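I've had the Melis on the bench for 2 weeks now, and a bunch of you have been asking if it's worth the money, so let's get into it! Melis is the tabletop arm kit from Ernik – the one with the little camera at the wrist – and it costs $1,399 before shipping. (Shipping hurt. Order the extra fingers at the same time.)

Building it took me a Tuesday evening and most of a pot of coffee. The manual is fine until step 431, yes, they really number them that high, and then you're on your own with the cable sleeve. Once it's up you get five ready-made table chores, and I went straight for the dishes. I used the "after school" plate with the kids on it because it's shallow and shiny, and shiny is where cheap arms get silly.
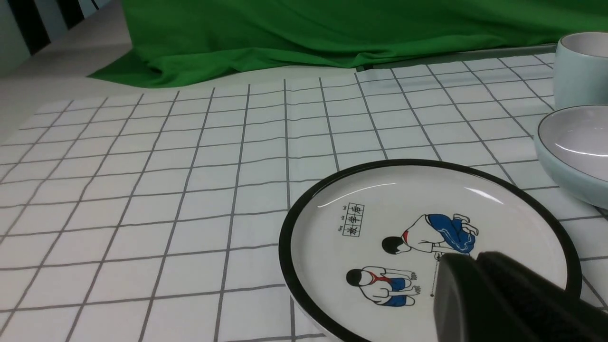
Virgilio Navarro wrote in to say he'd returned his because the fingers kept sliding on anything glazed, and he wants to know if the new pads are any better. They are, Virgilio, but go slow! I run the close-in speed at 2 out of 5 and leave it there. At full speed I wouldn't trust it with a mug I liked.

The software is the part I keep going back to. You show it a layout, save it, and load it up again next time, and the Olum app keeps all of them in one list you can rename. I wish it had folders. I also wish it would stop logging me out.

Spoons are my next project, and I have a feeling they'll eat up the rest of August.

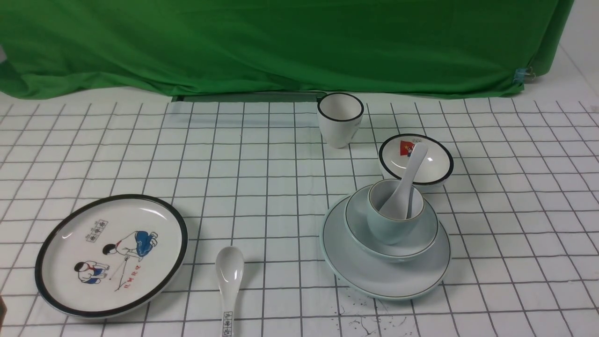 Two soup spoons, one lying on the grid and one propped in the small bowl.

If you've got a spoon setup that works on your Melis, send me your settings and I'll try them this weekend.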